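Skovden Updates Upkeep Routine for Simulated Tabletop Cell

SKOVDEN – The automation laboratory at Skovden has revised the way it sets up and maintains its simulated tabletop cell, a virtual workstation used to test handling programs. The new routine took effect on 2023-12-31.

Under the revised procedure, staff check the alignment of the gripper view and the room view after every 300 test runs. The check previously took 165 minutes and now takes nearly 40. Two settings files, kept under the project name Nutberg, hold the arm's mounting position and the finger limits. 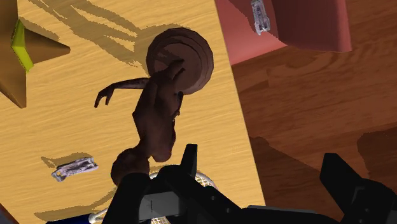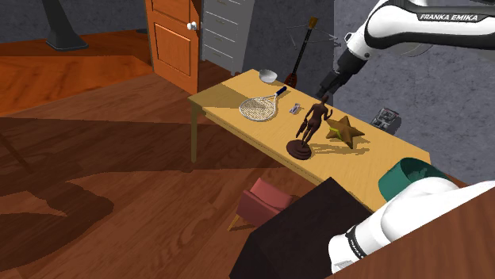
The simulated cell in the gripper view (first) and the room view (second), with the star-shaped object on the table in both.

"A small error in the mounting position affects every run that follows," said Manuela Sartori, who is responsible for the cell. "The two views are now checked together – and the result is logged before work resumes."

Contact shapes for thin items will be reviewed next. The laboratory expects to issue a further notice on that work in September.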